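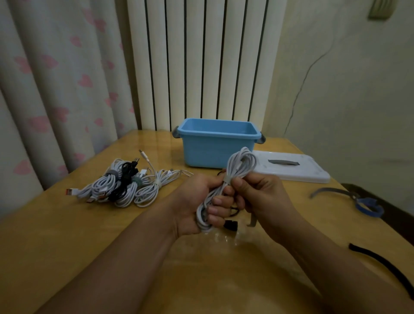
*Both hands on the coil, right hand at the gray tie. More white cables in the pile on the left.*

**How to show cable coiling by hand so the arm can learn from it?**

Posted by ostach_bench, 24 May 2018

Hello all. I want to teach our two-arm setup to take a charging cable, make a long oval coil, close a cable tie around the middle and put the coil in a storage box. I record the task first with my own hands, from head height, at a normal table at home. Later I will do the same task by remote control with the Wirnora handles.

I have now 100 recordings and the result is poor. The learned motion makes the loops more or less correctly, but at the tie it waits, opens the right gripper too early and the coil falls apart. In my demonstrations the right hand pinches the coil near the tie and the left hand holds the lower loops. I think my fingers cover the tie for too long. Also my table is very shiny, and I can see my hands and the cable reflected in it. Is this a problem, or should I look somewhere else? I use white cables mostly, with ties in gray, teal and white.

**Rachid Ait Brahim**

I had the same trouble with the tie when I did rope bundles for Drummond. Some things which helped me:

- Cut the task in two parts, coiling and tying. Record each one separately. In the tying part, begin with the coil already made and resting in the left hand.
- When the tie is closed, keep the pinch and stay still for a moment. Then open the fingers slowly. If you are quick with your hands, the moment of release looks different every time, and the arm learns an average of all of them.
- Turn the wrist a little so the tie looks toward the camera. It feels strange for the first 15 recordings, then you forget it.
- Put a matte cloth on the table. I can't promise the reflection is your problem, but a cloth is cheap. With white cable I would take a dark one.
- Leave the white tie for later. White on white is hard even for me to see in your picture.

One more question from my side: do you always use the same hand for the pinch? I changed hands when I was tired, and I had to throw away about 15 recordings.

**triteo_user**

just use teleop, hand recordings never worked for me

**ostach_bench**

Thank you Rachid. Yes, always the right hand for the pinch. I did 5 new recordings of only the tying part, on a dark green cloth, and the tie is much easier to see. I have not trained on them yet. I will also take out the old ones with the white tie.

@triteo_user which handles do you use? With mine I can't feel when the tie is tight, so I pull too much.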